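Print this page | E-mail this page

Setting Up Log Retention Rules in Sidano

Retention rules control how long Sidano keeps log files before it moves or deletes them. A new install keeps everything, and the log volume fills up sooner than most teams expect. The steps were written for a single collector with local storage.

Before you start

You need an account with the Storage Admin role and shell access to the collector. Check free space on the log volume first. If it is already full, clear old archives by hand, or the rule service will not start.

Create the rule

1. Open Settings, then Storage, then Retention.
2. Click Add Rule and enter a name. Names can't contain spaces.
3. Choose a source group. To test, pick one small group and leave the rest alone.
4. Set Keep For to 7 days.
5. Set Max Files to 3,000. When either limit is reached, the oldest files go first.
6. Under Action, choose Move – not Delete – until you have checked the results.
7. Save. The rule stays in the Pending state until the next service cycle.

Check the result

Open the rule and select History. Each run lists the files matched, moved and skipped. On our test collector, Akholm, the first run matched 1,735 files and skipped those still open for writing. Skipped files are picked up on the next run.

If the History tab is blank, restart the rule service from the shell and wait one cycle. A rule that stays Pending after that usually points to a source group with no members.
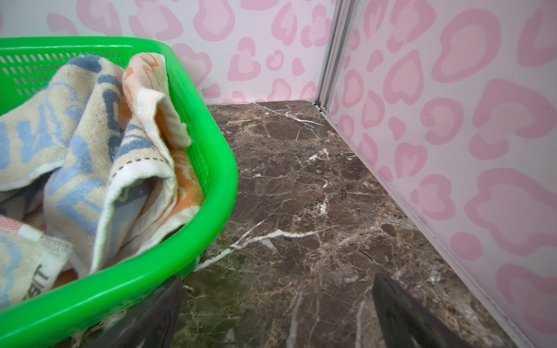 Filed under: Administration > Storage

Apply the rule to more groups

Edit the rule and add source groups one at a time. A rule accepts up to 100 groups. Where two rules cover the same group, the shorter period wins, whatever the order in the list. Switch the action to Delete only after a full week of clean runs – deleted files can't be restored from the console.

Steps checked by Rasha Dabbas and Nimal Akanda.

Contact | Copyright Konisau | Back to top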